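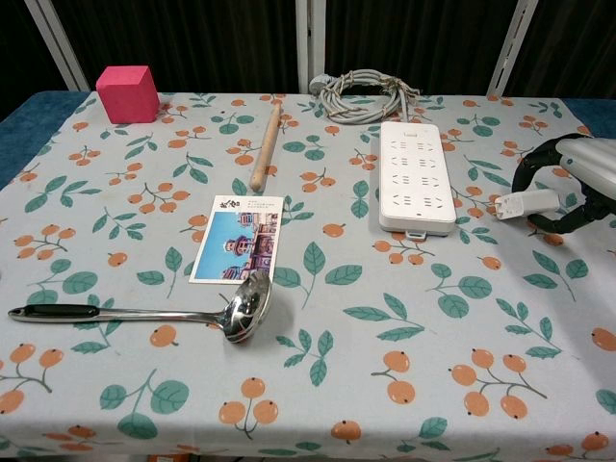 The cloth with the orange fruit on it.

Mon 1 July
By L. Van der Merwe
6 min read

The Tablecloth

The bus from Radunbridge stopped at the bottom of the hill and my aunt was not there. I had one suitcase and a box tied with string. The driver put the box down on the grass and said the house was up the lane, past the water tank, and then he drove off.

I walked up. The lane was steeper than I remembered. I had last been to Watavness when I was nine, and my father had carried me the last part on his shoulders.

The door was open. My aunt was at the kitchen table with her glasses pushed up on her head, cutting the ends off beans.

"You came on the early one," she said.

"I came on the one you told me to."

She thought about that and moved a chair out with her foot. I sat down. There was a cloth on the table with leaves and small orange fruit all over it, and I knew it right away. It had been my grandmother's. We used to argue over what the fruit was. My father said persimmons. My grandmother said they were only oranges drawn by somebody who had never had one in the house. Each one had a dark dot at the end, and when I was small I used to press the dots with my finger, one after another, as if they were bells.

"I thought this went in the sale," I said.

"It did. I bought it back."

"How much?"

"Two dollars. The woman wanted four."

She gave me a knife and half the beans.

I had come to help her pack. The house had been sold in June to a couple who wanted to take out the wall between the kitchen and the back room. My aunt had told me this over the phone in the same voice she used for the weather. She was moving to a place in Radunbridge with an elevator and a garden she would not have to look after. She was 95 pounds by then and could not lift much, though she had not said so. I found that out from the clinic paper she was using as a bookmark.

We did the bedrooms first. She had a rule that anything she had not touched in a year went in the pile by the door, and she broke it all day. A hat went out to the pile and came back. A radio went out and came back. I stopped carrying things all the way to the door and left them in the hall, where they were easier to fetch.

In the closet in the back room there was a tin with my grandfather's pay slips from the Sotudora cannery. They were in order, with a rubber band around each year, and most of the rubber bands had gone hard and broke when I touched them. His number was 1228. It was typed at the top of every slip. I had never known he had a number.

"He hated that place," my aunt said. "He was there 34 years."

"Why did he keep these?"

"In case they said he hadn't been."

She held the tin for a while. Then she put the lid on and set it on the bed with the things she was keeping.

We ate late. She moved the bread and the salt onto the cloth and we had the beans with butter and some cold chicken. A moth kept hitting the lamp. She told me about the couple, and how the wife had stood in the kitchen and knocked on the wall to hear whether it was hollow.

"Was it?"

"Part of it. Your grandfather built that part."

I asked her if she minded about the wall. She buttered a piece of bread all the way to the edges before she answered.

"I mind that she knocked on it while I was standing there," she said. "She can do what she likes when I'm gone."

I washed and she dried. The water took a long time to get warm, and the pipe made the same noise it had always made - two knocks and a groan. When I came back to the table she had cleared it and was folding the cloth. She did it the way my grandmother had, in half and in half again with the print on the inside, and she ran the side of her hand down the crease.

"You have a table," she said.

"I have a small one."

"It'll hang down, then."

I said she should keep it, that she had paid for it. She said the new place had a counter with two stools and no table, and you could not put a cloth on a counter without looking foolish. She untied the string on my box, put the cloth in on top of my books, and tied it up again with a better knot.

"They're persimmons," I said.

"They are not," my aunt said, and went to turn off the porch light.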